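Courses > Curnberg > Robot Teaching > Handout 5

Today we practise remote control in the simulator. Work in pairs: one steers, one writes the log. Open the fingers before you come near any part.
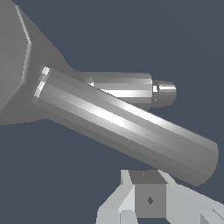 Move slowly and stop between moves, so the recording stays clean. A good demonstration has at most 196 steps.

Each pair must hand in 2 demonstrations to Sushil Mathur. Before you record, look at the wide view. With only the gripper over a plain grey floor, and no shadow under it, height is difficult to judge, so read the height value also.

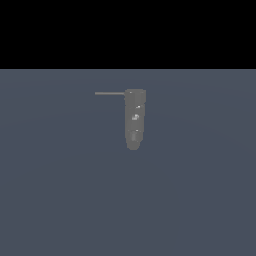

Saving is done from the Zellon menu. Write both names in the file title. In the wide view, the thin rod to the left of the gripper helps you to see how the hand is turned; note this in the log.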